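Mimusus
A two-fingered picking arm, built at Prevside, and the pictures it learned from

Hello, and thank you for stopping by. This file is the README for Mimusus, a home-built arm and gripper that picks up vegetables and puts them in a basket, and it doubles as the notes for the small set of recordings we made along the way. I have tried to write down everything I would have liked to know at the start, so please forgive the length — skip to the part you need.

Who made it

I'm Natnael Demissie, and I look after the electronics corner at Prevside, a shared workshop where you pay by the month and sweep up after yourself. Most of the arm was put together there on weekday evenings, and the rest on my kitchen table, which still has the clamp marks. Other members lent tools, printed parts and told me (kindly, for the most part) when a bracket was never going to hold.

What is in the folder

parts: drawings for the gripper, the wrist and the base plate, plus the shopping list.
skuna: the control program. Skuna reads the joystick, moves the joints and writes the log.
gebru: the labelling tool. Gebru opens a recording and lets you mark where each grab starts and finishes.
recordings: over 300 short runs, each with its video and joint log.
notes: my workshop diary, typed up and only lightly tidied.

Building it

Start with the gripper, even though the arm looks like more fun. The two fingers are printed in one go and need a good clean-up with a file where they slide. Fit the rubber pads last and let the glue cure overnight. I rushed this once and spent a whole evening picking pads out of the slides with a pair of tweezers.

The wrist takes 4 screws, and they want thread lock, the kind you can undo again. Leave plenty of slack in the cable where it passes the wrist joint. My first one was tidy and tight and snapped inside its sleeve, where I couldn't see the break, and I blamed the motor board for a fortnight.

Before you switch anything on, run the check in the skuna folder with the fingers off. It turns each joint a little way and back again. If a joint goes the wrong way, swap its sign in the settings file and leave the wiring alone.

The recordings

Each run is one attempt to pick one thing up. The first runs used wooden blocks, which are easy and rather dull, and after that we moved on to pretend vegetables. They keep their shape and they don't roll off and go soft behind the bench. Every run was steered by hand with the joystick, and the file name gives the run number and the name of the item.

The video is saved as stills at a fixed rate, with the joint positions in a plain text file beside them. The log starts a moment before the first still, so line the two up by the time stamp and don't trust the row number. Failed grabs are kept and marked as failed. I found them every bit as useful as the good ones, and there is something endearing about them too.

Long thin items are the hardest part of the set. Cucumbers lying on top of a pile of bitter melons give the fingers two greens to sort out at once, and the carrots have leafy tops that look much easier to hold than they are.
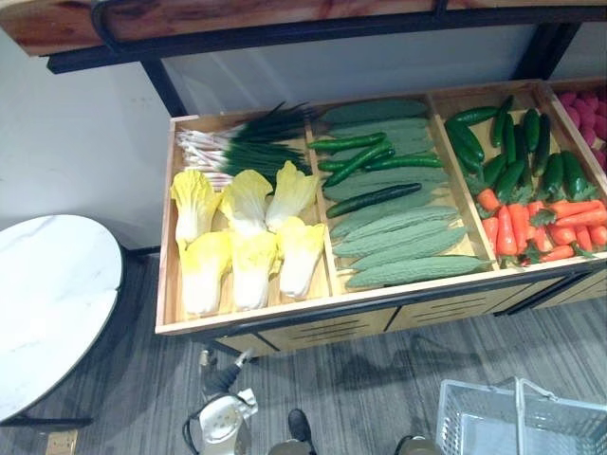 How hard should the gripper squeeze?

Begin with the grip setting at 300 and go up in small steps until the item stays put when you lift it. Stop at 500, whatever happens. Past that the motor gets hot and the pads start to creep off the fingers.

Known problems

Skuna forgets the home position if you pull the plug while it is writing its settings, so use the stop command first. Gebru is slow to open the longer runs on an old laptop. The labels made before September use the word "marrow" for several different things, and I am working through them as time allows.

Using and sharing

Please take whatever is helpful, change it and pass it on, with a mention of Mimusus somewhere in your own notes. If you build one, do send word by way of the Prevside noticeboard page — I would dearly like to see it, wonky brackets and all. Corrections to the drawings are welcome too, especially for the base plate, where the 2 holes at the back are still a touch too close to the edge.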